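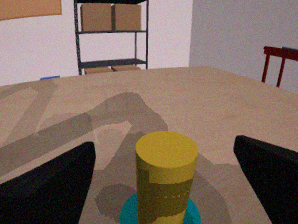
Yellow cylinder, teal round thing behind it.

Skellside Couch Co-op Club
Minutes of the February meeting, Tuesday night, back room at the library

Typed up by me, Gerrit Nkosi, club secretary until somebody else wants it. If I got you wrong, tell me at the next meeting and I'll fix it. I type slower than you all talk.

Start

We got going at ten past seven because the projector wanted an update. Twenty people signed the sheet, which is our best winter turnout so far! Apologies came in from the two Mario Kart families (school concert) and from the gentleman who runs the Doritel stall, who had to stay late at the store.

Last month's minutes

Read out, or at least the first page was, and then people asked me to stop. Two corrections. The racing wheel on the shelf belongs to the club and isn't on loan, so anybody can use it. And I'd written that we "agreed" to ban button mashers from the fighting game ladder. We did not agree that. It was suggested, there was laughing, and we moved on. Fixed in the binder copy. Approved with those two changes.

Leftovers from last time

The HDMI splitter. I said I'd return it and I did. The replacement works fine on the two older TVs and drops sound on the big one. I've tried three cables. Somebody said to turn off the power saving setting on the TV and I'm going to try that before I go back to the store a second time and look silly.

The lost copy of the puzzle game has been found. It was in the case for the other puzzle game.

Library hours. I asked the front desk and we can stay until nine thirty as long as the chairs are stacked by then. Stacked means stacked, not pushed against the wall -- they were quite clear with me about that.

Money

We had 62 dollars left after the splitter. The snack jar brought in 40 more over January, so that puts us at 102, and then I spent two on batteries, so call it an even 100 dollars in the envelope. The receipts are in there too. I passed the envelope around so people could look if they wanted to, and it came back with the same amount in it, thank you all.

Controllers

This took up most of the evening, so bear with me.

We have a drift problem. Four of the club pads now walk to the left by themselves, and it's hard to run a fair platformer race when your guy is strolling into a pit while you hold perfectly still. We talked about it for a good half hour and I'll try to give you the sense of it.

One group wants to buy new pads from one of the big brands. They feel good, everybody already knows the layout, and they work on pretty much everything we own. The trouble is the price. With what's in the envelope we'd get one, maybe two if there's a sale, and then there's nothing left for the spring tournament.

The other group wants to go with Henix, which sells a wired pad at a much lower price. Two of our members have them at home. One loves hers and has had it over a year. The other said the triggers are mushy and the cord is short. I tried hers during the break, and I have to say I liked it more than I thought I would! The D-pad is clicky in a good way. The cord really is short, though, and with our setup you'd be sitting on the floor.

Then we got into repairs. It's possible to open the old pads and swap the sticks for a better kind that doesn't wear out the same way. Doritel stocks the parts, and our stall friend has offered to show people how (he did mine last fall and it's still perfect). You need a small soldering iron, a steady hand and some patience. I have one of those three things.

After some back and forth we voted. Twelve were for repairing two pads first and seeing how it goes, five were for buying a Henix and three didn't care as long as we got to play something before nine. So it's repairs. I'll talk to Doritel about parts for two pads, and we'll look at buying again next month.

Somebody also asked, while we were on it, if we could please label the pads. Yes. I have a label maker at home and I'm happy to have an excuse to use it. The drifting ones are going in a separate bin until they're fixed, so if you pick up a pad and there's no label on it, put it back and ask me.

Playing on the laptops

We have three members bringing laptops now in place of consoles, so there was a question about getting the club pads to talk to them. Short version: plug it in with the cable first. Nearly all of ours are recognized straight away when they're wired. Wireless is where people get stuck, and it's different for each pad, so I don't want to write out one set of steps and have it be wrong for half of you. If the game sees the pad but all the buttons are mixed up, look in the game's own settings before you start changing anything on the computer. Most of the time there's a remap screen in there.

One thing I'd ask -- if you pair a club pad with your laptop, un-pair it before you go home. Last month one of them was still looking for somebody's computer all evening and we thought it was dead.

Spring tournament

We're doing it again. General feeling was that last year ran too long and that the finals shouldn't start when the little kids are falling asleep on the coats. So this year there'll be two brackets, one for under twelves that starts right at opening and one for everybody else after that. Best of three all the way through and best of five for the final.

The game is not decided. The kart racer got the most support, with the party game second, and one very firm voice for the 2D fighter (hi, you know who you are). I'm putting a sheet on the wall and we'll count it up next month. Please sign once.

Prizes: the bakery is giving us a cake again. We agreed to hold back 20 dollars from the envelope for medals and tape.

We also need a second big screen for the day. I've asked the youth center in Skellside if they'd lend us theirs and I'm waiting to hear. If you have a TV you can carry and don't mind strangers yelling at it, let me know.

Symonenko night

For those who missed it, Symonenko is the co-op puzzle game a few of us have been playing after meetings, the one with the two lighthouses. There's been enough interest that we're going to give it its own table each month. It's for two players but it's a great one to watch, and the people watching usually end up solving it. We had a long chat about spoilers. The rule for now is that if you've finished a level you can give one hint, and only if the players ask. Pointing at the screen counts as a hint. So does humming.

There was a question about whether the save file can be shared so that different pairs can pick up where the last pair stopped. I think so, but I haven't tried it. I'll have a go at home and report back.

Any other business

Headphones. Can people playing rhythm games please bring them. I love the songs too, but we all heard the same one for an hour in January.

Drinks stay on the side table. There's a sticky patch by the second TV and I've had a word with the person responsible (it was me).

A member asked if we could lend games out between meetings. People liked the idea and I like it too, with a notebook for signing things out. We'll try it with the older discs first and see if they come home again.

Somebody offered us a boxed set of dance mats. We said yes before asking where we'd keep them. To be continued.

Jobs for next time

Me: TV sound setting, labels, parts for two pads, youth center screen, Symonenko save file.
Laptop folks: check that the club pads are un-paired.
Everybody: sign the tournament sheet, bring headphones, look under your couch for the missing charging cable with the blue tape on it.

We closed the talking part at a quarter past eight and played until it was time to stack the chairs. Next meeting is the same room and the same time, and I'll bring the good extension cord.

G. Nkosi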